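관세를 내리면 식탁이 싸진다는 말에 대하여

저는 수입 식품 회사에서 9년 동안 통관 서류를 만들었습니다. 경제학자가 아니고, 한국어도 제 모국어가 아닙니다. 그래서 이 글은 조심스럽게 씁니다. 그래도 관세 이야기가 나올 때마다 제가 일하면서 본 것과 신문에 나오는 것이 많이 다르다고 느꼈기 때문에, 한 번은 제 생각을 정리하고 싶었습니다.

많은 사람이 이렇게 생각합니다. 관세가 8퍼센트에서 0퍼센트가 되면 소비자 가격도 8퍼센트 내려간다. 계산은 간단하지만 출발점이 틀렸습니다. 관세는 가게의 가격이 아니라 수입 신고 가격에 붙습니다. 가게에서 만 원에 파는 물건의 신고 가격은 4천 원인 경우도 있습니다. 그러면 관세 8퍼센트는 320원입니다. 부가가치세가 조금 줄어드는 것까지 넣어도 소비자가 기대하는 800원과는 거리가 멉니다.

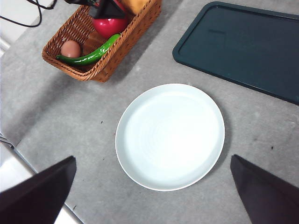 접시와 바구니가 놓인 회색 탁자.

그러면 그 320원은 어디로 갑니까? 저는 이 질문이 제일 중요하다고 생각합니다. 예전에 제가 다닌 회사는 Troletti라는 수출 업체에서 채소 절임을 샀습니다. 협정이 발효된 해에 그 회사의 영업 담당자 노르망 로스 씨가 새 가격표를 보냈는데, 단가가 조금 올라 있었습니다. 그는 포장비가 올랐다고 설명했습니다. 그 설명은 사실이었을 것입니다. 그러나 관세가 내려가지 않았다면 그가 그해 12월에 가격을 올릴 수 있었을지, 저는 지금도 의심합니다. 수출하는 쪽도 관세표를 읽습니다.

남은 부분은 우리 회사와 유통업체가 나누었습니다. 경쟁이 많은 품목에서는 가격이 정말로 내려갔습니다. 그러나 수입하는 회사가 두 곳밖에 없는 품목에서는 아무 변화가 없었습니다. 같은 협정이고 같은 세율인데 결과가 이렇게 달랐습니다. 그래서 저는 관세 인하의 효과를 숫자 하나로 발표하는 보도 자료를 믿기가 어렵습니다.

두 번째로 말하고 싶은 것은 원산지 증명입니다. 낮은 세율은 자동으로 적용되지 않습니다. 이 물건이 정말 협정 상대국에서 만들어졌다는 것을 서류로 보여 주어야 합니다. 재료가 한 가지이면 쉽습니다. 소스처럼 재료가 열 가지이면 재료마다 어디에서 왔는지 물어보고, 답을 받고, 그 답을 보관해야 합니다. 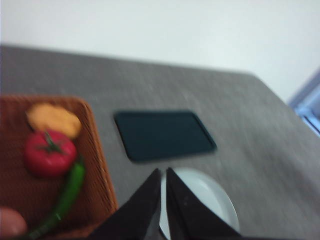 큰 회사에는 이 일을 하는 부서가 있습니다. 작은 회사에서는 사장이 밤에 혼자 합니다. 제가 아는 작은 수입상 Voklow의 대표 아니크 데자르댕 씨는 한 해 동안 수입 신고를 43건 했는데, 그중에서 협정 세율을 신청한 것은 2건이었다고 합니다. 나머지는 그냥 보통 관세를 냈습니다. 증명서를 준비하는 시간이 절약되는 세금보다 비쌌기 때문입니다. 나중에 조사를 받아서 서류가 부족하면 세금을 다시 내야 하고 가산세도 나올 수 있으니, 저는 그 판단이 합리적이었다고 봅니다.

이런 상황을 정책 담당자들은 '활용률이 낮다'고 부릅니다. 그리고 설명회를 엽니다. 저도 어느 수요일 오후에 그런 설명회에 가 보았습니다. 발표 자료는 훌륭했습니다. 하지만 참석한 사람들의 문제는 몰라서 못 하는 것보다 알아도 계산이 맞지 않는 것이었습니다. 이 문제는 설명회로 해결되지 않습니다.

물론 반대 의견도 있습니다. 제 옛 동료 솔랑주 매클라우드 씨는 원산지 규정을 느슨하게 하면 제3국 물건이 상표만 바꾸어 들어온다고 걱정합니다. 맞는 말입니다. 그런 일을 저도 한 번 보았습니다. 그러나 위험한 품목과 위험하지 않은 품목을 똑같이 다루는 것은 좋은 방법이 아닙니다. 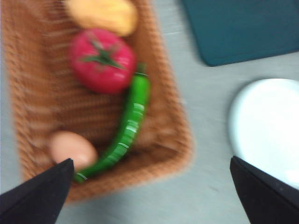
저의 제안은 크지 않습니다. 첫째로, 금액이 적은 신고에는 수입자의 간단한 진술만으로 협정 세율을 주면 좋겠습니다. 지금도 면제 기준이 있는 협정이 있지만 협정마다 금액과 조건이 달라서, 작은 회사는 그 기준을 찾다가 지칩니다. 기준을 하나로 통일하는 것만으로도 도움이 됩니다.

그리고 정부가 협정의 효과를 발표할 때 품목별로 수입자가 몇 곳인지도 같이 발표하면 좋겠습니다. 수입자가 적은 품목이라면 세율을 내려도 소비자에게 오는 것이 별로 없다고 미리 짐작할 수 있습니다. 그런 품목에서는 관세 협상보다 검역 절차나 창고 비용을 먼저 보아야 할지도 모릅니다. 새로운 수입자가 들어오지 못하는 이유가 보통 거기에 있습니다.

저는 자유 무역에 반대하는 사람이 아닙니다. 제 월급은 오랫동안 무역에서 나왔습니다. 다만 협정에 서명하는 날의 큰 숫자와 가게에서 영수증을 받을 때의 작은 숫자 사이에 너무 많은 사람과 서류가 있습니다. 지난달에 데자르댕 씨에게 올해는 신청을 늘릴 생각이 있느냐고 물었더니, 우선 소스 한 종류만 해 보겠다고 했습니다. 재료 공급자 세 곳 중에서 한 곳은 아직 답장을 보내지 않았다고 합니다.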